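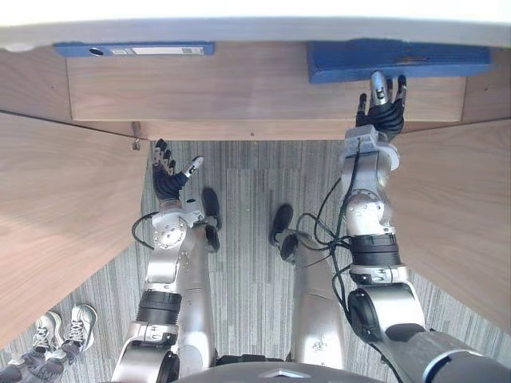
2. The open day visit

Our group went to the Druvance open day to watch a two-armed robot work at a desk, and to collect something we could put in this report besides diagrams. The visit was arranged by Melur Hutapea, who answered our email on the second try and asked only that we wear flat shoes and keep our hands to ourselves.

The demonstration was called "Tidy Desk." Readers who hope for a tidy desk should adjust their expectations now. The task is to find an item, get a hand on it, and put it where the operator says. Items are a binder, a painted block and whatever visitors have in their pockets, although my house keys were turned down.

2.1 What we watched

The view from the head is the one we found most useful. Looking down, the robot has its own hands, its legs and the carpet to deal with as well as the desk. In the view at the start of this section the right hand has its fingertips on the blue block while the left hand is open, below the rail, with the blue binder still out of its reach. Rochelle Lindgren said it reminded her of our last group meeting.

We stayed for eight runs and kept notes on seven. The missing one is my fault — I was in line for coffee. Each run took roughly 4 minutes, much of it spent on small corrections of the wrist. From the visitors' side of the rope this looks like deep thought. Melur told us it was mostly the planner changing its mind.

2.2 What we asked

Why go for the block first? The planner, called Kodotton, ranks items by how easy they are to grip, and a chunky shape beats a thin one.

Can both hands work at once? Yes, but the staff prefer to move one and park the other during public sessions. We asked if this was a safety rule and were told it was "more of a mood."

2.3 What we took from it

Our own gripper, Zukow, has two fingers and a strong dislike of anything painted. We had planned to give it a flat binder as its first test object. We have now moved the binder to August and ordered a block.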